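Türkis, so weit das Auge reicht: Kleidertausch bei Plaltero sucht helfende Hände beim Falten

Wer in diesen Tagen bei Plaltero vorbeischaut, dem Nachbarschaftsladen am Ende der Ladenzeile, der kommt an einem Thema kaum vorbei – es wird gefaltet. Im April steht der große Kleidertausch an, und bis dahin sollen alle gespendeten Oberteile glatt, ordentlich und nach Farben sortiert in den Regalen liegen. Den Anfang machen die Blau- und Türkistöne.

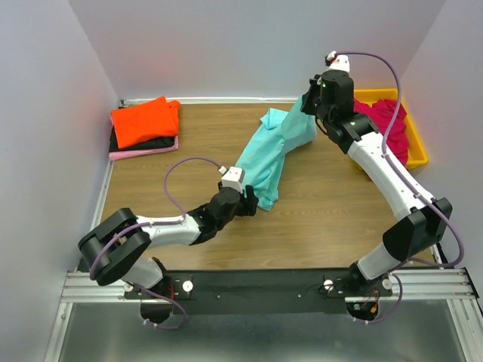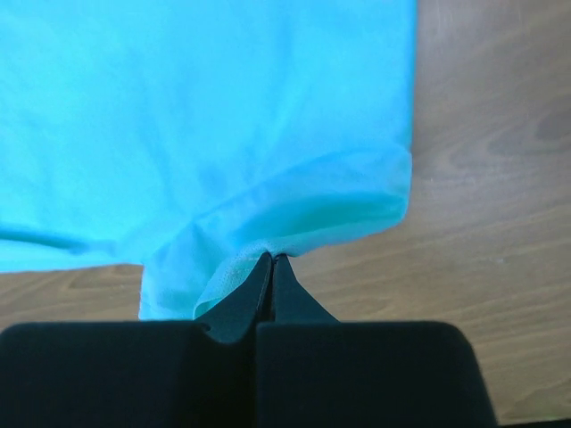
Erst glatt ziehen, dann falten

Lizelle Zwane, die den Kleidertausch leitet, hat zum Zusammenlegen eine klare Meinung, und sie teilt sie gern mit jedem, der sich dazustellt. „Die meisten fangen viel zu früh mit dem Falten an“, sagt sie und lacht. Ein leichtes Kleidungsstück müsse zuerst an zwei Enden gefasst und ausgezogen werden, bis es flach auf dem Tisch liege. Erst danach kämen die Seiten nach innen, und der Saum werde zum Schluss noch einmal mit der flachen Hand ausgestrichen. Wer das einmal in Ruhe gemacht habe, wolle es nie wieder anders machen, meint sie – und wer ihr eine Weile zusieht, der glaubt es ihr sofort.

Gerade dünne Stoffe haben es nämlich in sich. Sie rutschen, sie rollen sich an den Kanten ein, und kaum ist eine Falte weg, wirft sich daneben die nächste. Chia-hao Kong, der früher in der Änderungsschneiderei Kuo gearbeitet hat und nun bei Plaltero die Sortierung betreut, empfiehlt deshalb einen Tisch, an dem man rundherum genug Platz hat. Auf dem Schoß oder auf der Sofalehne werde das nichts, sagt er, da könne man sich noch so viel Mühe geben.

3.019 Teile im vergangenen Jahr

Beim letzten Kleidertausch haben 3.019 Kleidungsstücke den Besitzer gewechselt, so viele wie noch nie. Kinderjacken und einfarbige Oberteile waren am schnellsten vergriffen. Damit es diesmal an den Tischen nicht gar so eng zugeht, gibt es zwei Durchgänge, einen am Vormittag und einen nach dem Mittagessen. Kaffee und Kuchen kommen wieder von der Bäckerei Clellau, und auch der Streuselkuchen, nach dem so viele gefragt haben, ist fest versprochen.

Abgegeben werden kann saubere, gut erhaltene Kleidung ab sofort jeden Donnerstag ab 15 Uhr direkt im Laden. Wer beim Falten mithelfen möchte, darf gern einfach dazukommen, Vorkenntnisse braucht es keine. Schuhe und Bettwäsche nimmt Plaltero diesmal leider nicht an.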